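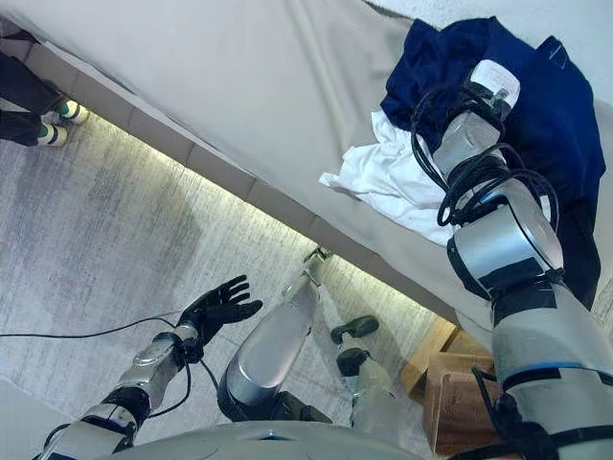
Shayne Rakena wants to know why anyone would spend a whole school year teaching a robot to pick up a sweatshirt when a kid can do it in two seconds. Fair question. Shayne sent it in after reading our last page on robot clubs, and added that the whole thing sounded like a very expensive way to avoid cleaning your room.

I half agree. So let's look at what a robot club does with a pile of clothes, and you can decide if it's worth the trouble.

38 shares | 12 comments

Why are clothes so hard?

Pick up a wooden block. Now put it down and pick it up again. It's the same shape both times, and it will be the same shape tomorrow. A robot likes that. You can tell it how wide the block is and how far to close its hand.

Now pick up a sweatshirt and drop it. Do it again. It will never land the same way twice. A sleeve goes under, the hood flips over, and suddenly the thing on the bed looks like a sleeping cat. You still know it's a sweatshirt, since you've been wearing them since you were a baby. The robot has to work out which bits are sweatshirt and which bits are bed.

It gets worse when there are two pieces of clothing. If a dark one is lying partly on top of a white one, where should the hand go? Grab in the wrong place and you get both. Press too hard and you're just squashing the pile into the mattress. Students in the Halliday club call this "making a pancake," and their robot made a lot of pancakes.

What the club is trying to do

The Halliday club has a project named Perketti. The job sounds easy: walk up to a bed, pick up a piece of clothing, drop it in a box. The club has given itself 100 tries to get right, and the goal is to have 80 of them work.

Look at those numbers again. That means one try in five is allowed to fail. If you put one sock in five on the floor, would anyone at your house say you had finished tidying up? I wouldn't try it.

The students say 80 is a fair place to start. Maybe so. But when you read that a robot "can tidy a bedroom," you should ask how many times it tried, and who picked up the rest.

How does it learn?

There are different ways to teach a robot. One is to write out rules, step by step. Move the arm here. Close the hand. Lift. Rules work well for blocks and badly for laundry.

Another way is to show it. A person guides the robot through the job while a computer saves where every joint was and what the robot's camera saw. Then they mess up the clothes and do it again. And again. The Halliday students have saved 400 of these practice runs so far. After that, a computer program looks through all of them and hunts for patterns, a bit like you learning to catch a ball by having lots of balls thrown at you.

Here is where you should be careful with words. People say the robot "knows" what a shirt is. It doesn't know that shirts get cold and wet in the rain, or that your favorite one has a hole in it. It has found patterns in pictures and movements. Give it something it never practiced with, like a fluffy bathrobe, and it may do something very silly.

But it has arms and legs like a person!

Yes, and that's the part that fools us. When a machine has two arms, two legs and a hand with fingers, we start to think there's somebody in there. If it holds one hand out with the fingers spread, we think it's waving, or asking for help. Don't be too sure. A hand has to be somewhere, and the robot may just be holding it there while the other arm works.

There are good reasons to build a robot shaped like us. Beds, doors and stairs were made for people, so a person shape should fit. There are also good reasons not to. Two legs can fall over. Wheels mostly don't. Another club, Avano, uses a short robot on four wheels with one arm and a plain pinching claw. It can't climb a single stair, but it has never fallen on anybody's foot.

What about all those cables?

Power has to get to the motors, and messages have to get to the hand and back. In a shop-bought robot the wires are often tucked away inside. On a robot that students are still changing, it's handy to have some on the outside where you can get at them.

They are also a nuisance. A loose loop can catch on a corner or on the very shirt you're trying to pick up. Cables on the floor trip people, so one of the club rules is to look down before you step. Another is that a person stays near whenever the arms are switched on. I like that rule. Nobody at Halliday under 12 runs the arms alone, and nobody over 12 does either.

So what do the students get out of it?

This is the bit where I have to be fair. They get good at noticing. Before you can teach a machine to grab a sleeve, you have to work out how you grab a sleeve, and most of us have no idea. The students keep a notebook, and I read some of it. One entry says only "Let go too early. Again. Check thumb." That's real science, even if it isn't exciting.

What they don't get, so far, is a tidy room.

Try it yourself

You need an oven mitt, a T-shirt, a sweatshirt and a friend.

Drop both clothes on your bed in a messy pile. Put the mitt on one hand and put the other hand behind your back. Close your eyes. Your friend is the camera and has to tell you where to move: left, right, up, down, close. No other words allowed.

Try to lift just the T-shirt. Do it ten times and write down how many worked – no cheating, and a try where both things come up counts as a miss.

Then swap places. If you get eight out of ten, you've matched the goal the Halliday students set for Perketti. Send us your score either way. We print the bad ones too.

3794 views | 12 comments | Share this page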